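Upstairs workroom at Vídalín: furniture and fittings

Page updated Tue 1 October

Rooms > Upstairs workroom > What's in the room

This page lists what comes with the upstairs workroom when you book it. Prices and the booking form are on the main room page. If you need something you can't find below, ask before you book and we'll tell you if we have it in the building.

Table
The Stillix table has a wooden top in a warm brown. It is solid enough to lean on with your full weight and big enough for people to work from different sides. The top is oiled, so please use a mat under glue, paint or hot drinks. It marks easily and we have had to sand it once already, in February. Don't drag it. Two people can lift it if they take an end each.

Chairs
Black office chairs on wheels, adjustable for height. The lever is under the seat on the right. They roll well on this floor, so push them in when you stand up. Plain stacking chairs can be brought up from the ground floor if you ask the day before.

Floor
Wood-effect planks in grey and brown. Sweep or vacuum only, and wipe up spills with a damp cloth. Felt pads for furniture legs are in the drawer by the stairs. Tape is fine on the floor for a day, but low-tack only please. Parcel tape lifts the finish.

Power
A white power strip on a long lead is left in the room. It can go under the table or beside it. The total load must stay under 3,000 watts, which covers laptops, chargers and lamps with plenty to spare. A kettle and a heater together are too much. Run the lead along the wall side where you can.

Lighting
There are two kinds of light, on separate switches at the top of the stairs. The fluorescent fittings give an even light over the working area. The dome pendants hang over the railing side and are softer. With a white ceiling and white beams the room is bright, and most people only use one set during the day. The small spotlight is on the pendant switch.

Heating and cooling
The air-conditioning unit is on the wall and does both. The remote lives in a holder next to the light switches. It takes a while to warm the room in winter, so we can put it on early for morning bookings. Leave it set to auto when you go.

Coat stand
The Stunero stand is black metal with a tall centre pole and curved hooks that spread out like branches. It takes coats and bags. Hang heavy things on opposite sides or it leans. Keep it by the railing and leave 600 mm clear for people to walk past.

Railing
The room is open to the floor below along one side, with a metal railing. Nothing should be hung over it or balanced on the handrail, as there are desks underneath. Sound carries down as well, so let us know if you plan to play music - we can usually fit noisy bookings into the evening.

Walls
The brick wall is bare and we'd like to keep it that way. No nails, hooks or tape. A free-standing pin board is available instead.

The workroom in use:
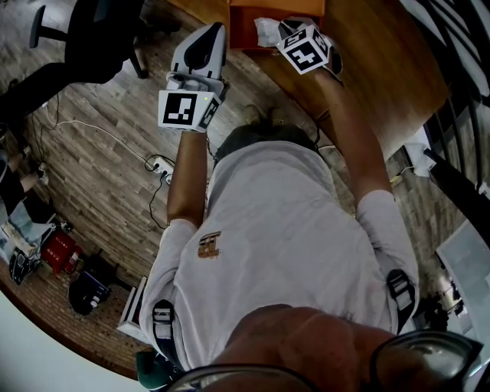
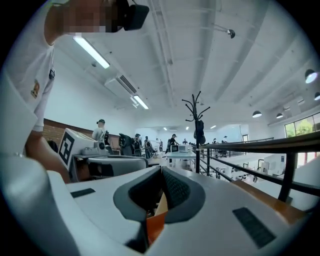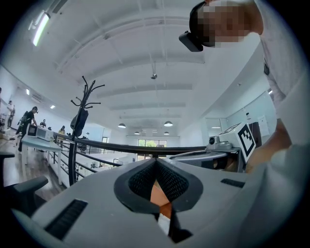 Hamisi Magesa

Access to the room is by stairs only. The shortest booking is three hours, including setting up and clearing away. Please put the table and chairs back where you found them, take your rubbish down to the bins and switch off both sets of lights.

Exercise mats and other sports kit belong to Salosport on the ground floor and aren't part of the room hire. You would need to speak to them directly.

Report anything broken or loose on the day, at the desk or by email. Keys go back in the box by the front door, which is locked at 7 pm unless you have an evening booking.

Back to all rooms
Book the upstairs workroom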